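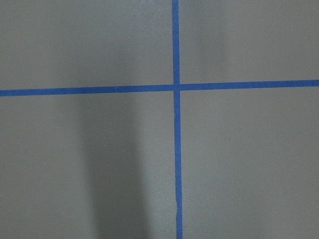 Page last changed: November, by Karthik Akanda

Home | Getting Started | Wheel and Pedals | Seat | Troubleshooting | Forum

4 min read

Section 3: Setting up the pedals and the brake

Okay, so by now you've got the rig bolted together and the wheel on the post, and you're dying to drive something. I know! I was the same. But please do the pedals properly before you load up a track, because a bad brake setup teaches you bad habits and they take forever to shake off (ask me how I know).

Everything in this section is for the Wukska pedal set on the Tistmont frame. If you have the older two-pedal version, skip the clutch steps and you'll be fine.

Before you start

You'll want the hex key that came in the frame box, the USB cable, and the shoes you plan to drive in. I drive in socks. Tharindu Sheikh, who raced real single-seaters for a few seasons and helped me with most of this guide, drives in proper thin-soled boots and thinks I'm a barbarian. Either works, just don't set up in one and race in the other.

Caution: unplug the wheel base before you go crawling around under the frame. The motor is strong, and if it decides to center itself while your arm is through the spokes, it hurts.

Fitting the pedals

1. Slide the pedal plate onto the rails and leave all the bolts finger-tight.

2. Sit in the seat, press the brake all the way down and look at your knee. It should still have a bit of a bend in it. If your leg is dead straight, bring the plate closer.

3. Set the plate angle. There are 4 holes on each side, and I'd start with the second one from the bottom. Formula-style seats want more angle, GT-style seats want less.

4. Tighten the bolts a little at a time, going corner to corner. If you crank one down fully first, the plate twists and the throttle will squeak. Mine did for weeks.

5. Plug the pedals straight into the PC. I've had nothing but grief running them through a hub.

Note: the brake and the clutch use the same plug, so it's easy to swap them. If the car stalls every time you slow down, you've swapped them.

Calibrating the brake

The brake has a load cell, so it reads how hard you push and doesn't much care how far the pedal moves. It feels strange at first if you're coming from a cheap set. Give it an evening.

1. Open Flumari (that's the settings app, get the current version from the downloads page) and click the Pedals tab.

2. Press Reset and keep your feet off everything until the bars drop to zero.

3. Push the throttle to the floor and let go. Do the same with the clutch.

4. Now the brake. Push as hard as you would coming into a big stop at the end of a long straight, and hold it for a few seconds. Don't go for your absolute maximum! You have to repeat this for a whole race, and your leg will get tired.

5. Click Save Peak.

6. Set the deadzone to 2 percent. If the brake bar flickers while your foot is resting on the pedal, go up to 3.

7. Save the whole thing as a profile. Mine is called Paul, after the cat, and it's the one you can download at the bottom of the Forum page if you want something to compare with.

Caution: don't copy somebody else's peak number and call it done. Karthik runs his brake at a level I can barely reach with both feet.

Checking it on track

Pick a car without ABS and a circuit you already know. I run ten minutes or so with no other cars, braking from the same marker each lap and watching the pedal trace afterward. What you want is a quick rise to the peak and then a smooth taper as you turn in. If the trace goes flat along the top, your peak is set too low, so go back to step 4 and push harder. If you never get near the top and your calf is burning, it's set too high.

Locking the fronts constantly? Try dropping the brake force in the game's own menu before you mess with Flumari again. Changing both at once is how I lost an entire evening.

Note: firmware 114 wipes the saved peak when it installs. Redo the brake steps after you update, and check that your profile is still selected.

Once the pedals feel right, go on to Section 4, where we sort out the wheel rotation and the force feedback.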